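Patwary Workshop Help > Benches and Tables > Fastening

Butcher-block top has cupped and pulled its screws on an aluminum extrusion frame

Posted by Yuk-lan Chu, 2020-12-26

I built a workbench in May with a Brollholm butcher-block top, 2,000 mm long, on a frame of slotted aluminum extrusion. The rails under the top measure 1,886 mm outside to outside, which leaves an equal overhang at each end. The top is held by wood screws driven up through round holes drilled in the rails. Screw spacing is 215 mm along both long sides. The holes are a close fit on the screw shanks.

The top was flat when I put it down. It now has a hollow along the middle, 2 mm deep at the worst point under a straightedge laid across the width. Three screws on the rear rail have lifted out of the wood far enough that I can turn them with my fingers. I oiled the upper face and the edges before assembly. The underside is bare. The shop is heated all winter and unheated the rest of the year.

I want to know whether the top can be saved, and whether the fix is longer screws, bolts into threaded inserts, or something else. I would prefer not to take the frame apart, as it is level and anchored to the floor.

Siu-fong Kwok

Longer screws will make it worse. You have two separate faults that add together.

The first is the holes. Solid wood changes width with the humidity of the air and hardly changes length at all. Aluminum does neither to any extent that matters here. Your top was fastened at its spring width and then dried in a heated room. It tried to get narrower, the front and rear rails held it at the old width, and the force went into the screws. The rear row happened to be the weaker one. If the screws had all held, you would be asking about a split along a glue line.

The second is the finish. With oil on one face and bare wood on the other, the two faces gain and lose moisture at different rates. Note which way your cup goes. A hollow on top means the upper face is at present narrower than the lower one. That does not match the simple case, where the bare underside dries first and the edges drop. Check whether a heater or a lamp is warming the upper face, or whether the underside is picking up damp from the floor. Either would produce what you describe.

Procedure:

Remove all the screws. Leave the top loose on the frame, raised on thin strips so air reaches both faces. Keep it there until the hollow stops changing from one week to the next. Do not put weights on it yet.

When it has settled, apply the same oil to the underside in the same number of coats. Include the end grain again, which takes up more than the faces do.

Enlarge the rail holes into slots, with the long dimension running across the width of the top, front to back. Keep round holes only at the center of each end rail. Those points fix the position of the top, and it can then spread equally in both directions from the middle.

Refasten with machine screws into threaded inserts, each with a flat washer wide enough to bridge the slot. Tighten until the washer stops rattling, then stop. A washer clamped hard to the rail is as bad as a round hole. Fill none of the old screw holes until you have checked that they clear the new inserts.

If you would rather not cut slots in the extrusion, use angle brackets bolted into the rail's own slot, with the elongated leg against the wood. Most brackets sold for this profile have one round leg and one long one. People often fit them the wrong way around, because the round leg looks stronger. 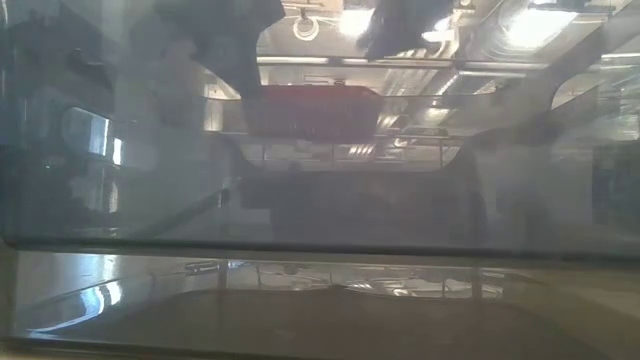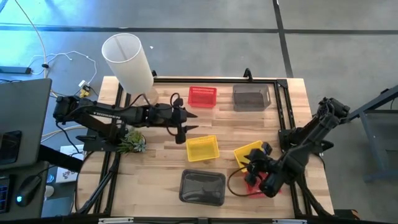 First: clear panel, with a round ceiling light near the top. Second: wood top and black extrusion frame on a concrete floor.

On spacing, 215 mm is closer than you need. Use every second position. The screws only have to keep the top from lifting, and its own weight does most of that. Fewer fixings also means fewer slots to cut.

Two points on the frame. Put a strip of thin card or plastic between wood and rail at each bearing point if you hear creaking when the heating comes on. And check the rails with the straightedge before the top goes back. A crossmember set slightly high will look exactly like a warped top.

If the hollow is still there after a month with both faces oiled, have it planed. Do that with the top off the frame and oil it again straight afterward.

flallow

Mine did the same. I just put bigger screws in and a coat of paint on the bottom. Has been OK so far but it's a smaller table and in the house.

Yuk-lan Chu

Thank you, Siu-fong. There is a radiant heater above the bench, so the upper face is the warm one. I have moved the heater to the end wall and taken the screws out. The front edge shifted inward on the rail when the last one came free. I will use the brackets. The ones I have are Brakora, with one long leg as you say, and I had been about to fit them the wrong way around.

Siu-fong Kwok

Leave the heater where it is now even after the top is flat.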